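Disposable cups in the Bailly Building: how many we throw away and what might reduce it

Environmental Management, second-year group project
Group: Haris Satti, Areeba Lodhi, Uriel Ponce
Supervisor: Waltraud Brunner

1. Introduction

The Bailly Building is used by three departments and is open from early morning until late evening during term. Hot drinks can be bought from the Koletier café on the ground floor or made in the shared kitchens on the two upper floors. The café sells drinks in paper cups with plastic lids. The kitchens have mugs, but they also have a stack of paper cups by the sink, which the building pays for.

Paper cups are lined with a thin layer of plastic so that they do not leak. This lining makes them hard to recycle with ordinary paper. In our building they go into general waste, although many people put them in the paper bin, where they spoil the rest of the load. When we started we did not know how many cups were used, where they came from or why people chose them over a mug. The project set out to answer those three questions and then to suggest changes that could be made without spending much money.

We first planned to cover all food packaging. Ms Brunner advised us to pick one item and do it properly, and we chose cups.

2. Background

The cups in the upstairs kitchens are ordered from a supplier called Gindix in cases of 3000. Orvokki Peltonen, who manages supplies for the building, let us look at the order book. It shows when each case arrived but not which kitchen it went to, and some of the cups are also used for meetings and open days. The order book therefore could not tell us about daily use.

The café buys its own cups and its figures are private. The manager was willing to talk to us in general terms and said that drinks to take away are the larger part of trade in the mornings. Customers who bring their own cup get a small discount. There is a sign about this, but it is placed beside the till, where it is only seen after the drink has been made.

Most of the reading we did was on two points. One was how much energy and hot water it takes to wash a mug compared with making a paper cup. The answer depends heavily on how the mug is washed and how many times it is used before it breaks. The other was whether charges work better than discounts. The studies we found mostly agreed that people respond more to an extra charge than to a discount of the same size.

3. Method

3.1 Bin count

We counted paper cups in the bins on the two upper floors for 11 working days in October. Cleaning staff kept the bags aside for us at the end of each day, and two of us sorted them in the yard wearing gloves and aprons. Cups were put into two groups: café cups, which have a printed sleeve, and kitchen cups, which are plain white. Crushed cups were counted if the base was present.

We did not count bins in the café itself or outside the building.

3.2 Questionnaire

A one-page paper questionnaire was left in both kitchens and handed out at the end of two lectures. We received 49 completed forms. The questions asked how often the person had a hot drink in the building, what they usually drank it from, and what would make them change. There was a space at the bottom for comments, and more people used it than we expected.

3.3 Observation of drinks areas

We also looked at how the drinks areas are laid out, in our own building and elsewhere on the campus, to see what a person reaches first when they want a drink. We noted whether mugs or glasses were kept near the machine, whether there was somewhere to put a used one and whether there was a sink close by. We checked the room under the spout as well, as some people had told us that their own cup did not fit under the machine they used.
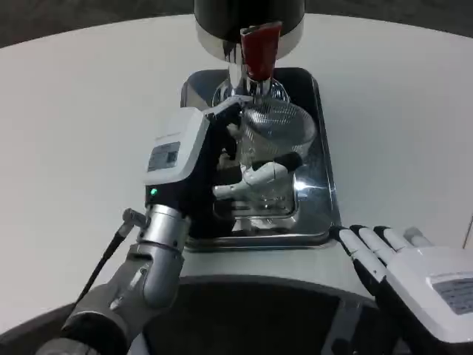 Figure 1. A glass mug held under the spout of a drinks dispenser.

4. Results

4.1 Bin count

Over the counting period we found 569 cups. The plain kitchen cups were the larger group on most days, which surprised us. We had assumed that the café was the main source. There were two days when café cups were ahead, and on both of these there was an event in the ground floor lecture theatre.

Many of the kitchen cups had clearly been used for water, or had no stain at all. A few had been used to hold teaspoons or pens. A fair number were doubled up, one inside the other, presumably to protect the hand from heat. We counted a doubled cup as two.

Cups were found in the paper bins on every day of the count, even on the floor where there is a notice asking people not to put them there. The notice is on the wall above the bins at standing height, and the bin openings are marked only by colour.

4.2 Questionnaire

Most people who replied had at least one hot drink a day in the building. Over half said they used a paper cup either always or most of the time. Very few said they preferred it. The reasons given most often were that there were no clean mugs, that they did not trust the mugs to be clean, and that they needed to carry the drink to another room.

When asked what would make them change, the most common answer was a supply of clean mugs. A charge for paper cups came second. Some people were strongly against a charge, mainly on the grounds that students already pay enough. The discount at the café was known to fewer people than we thought it would be.

Some of the comments, copied as written:

"There are mugs but they are always in the sink."
"I own a travel cup and forget it every single day."
"I would use a mug if I was allowed to take it into the seminar room."
"Put a lid on the sugar."

The third comment led us to check the rules. There is no rule against taking a mug into a seminar room. There is a rule against food and open drinks in the computer rooms, and it seems that people apply it to the whole building.

4.3 Layout

In both of our kitchens the paper cups are the nearest thing to hand. They stand beside the kettle, and the mugs are in a closed cupboard on the other side of the sink. A person who does not know the building could easily think that there are no mugs. Neither kitchen has a tray or rack for used ones, so they are left in the sink, and the next person finds the sink full and takes a paper cup.

Taller travel cups were a problem at some machines. Where the spout is low the cup has to be tilted, and part of the drink may end up in the drip tray. We think this is worth checking before any machine is bought or replaced. It costs nothing to take a tall cup along and try it.

5. Discussion

The bin count covers a short period and one part of one term, so we have not tried to work out a yearly total from it. It is also likely to be too low. Some people leave the building with their cup, and cups from evening classes may have gone into bags that were collected separately.

The questionnaire has its own weakness. People who care about waste are more likely to fill in a form about it. Half of the forms were handed out in lectures in our own department, where the subject is taught.

Even so, the two sets of results fit together. The main source on the upper floors is the free cup in the kitchen, and the main reason for using it is that a clean mug is hard to find. This is a question of washing up and storage more than one of attitude — most people we spoke to already thought that paper cups were wasteful.

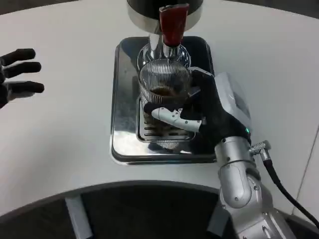
Hakside, Jan 9, 2019

This section was added after the first draft had been marked. We met Orvokki Peltonen to go through the findings, and she agreed to three changes on a trial basis. The paper cups will be moved into the cupboard and the mugs put out on the worktop. Each kitchen will get a rack for used mugs next to the sink. The cups for meetings will be stored separately, so that the order book gives a better idea of kitchen use.

She did not agree to a charge for kitchen cups, as there is no simple way to collect the money. A dishwasher was also discussed. The upper kitchen has space for one but no suitable drain, and the cost of the plumbing would be more than the cost of the machine.

6. Recommendations

Keep mugs in the open and paper cups out of sight.
Provide a rack for used mugs in each kitchen and agree who empties it.
Move the café discount sign to the start of the queue.
Label the bins on the lid with a drawing of a cup, and remove the wall notice.
State clearly on the door of each seminar room that mugs are allowed.
Repeat the bin count after the trial, using the same bins and the same number of days.

7. Division of work

Areeba Lodhi designed the questionnaire and entered the replies. Uriel Ponce and Haris Satti carried out most of the bin sorting. Haris Satti wrote the background section and Uriel Ponce wrote the section on layout. The remaining sections were written together.

We would like to thank the cleaning staff of the Bailly Building for keeping the bags for us, and the Koletier café for answering our questions during a busy week. A copy of the blank questionnaire and the daily count sheets can be had from the department office.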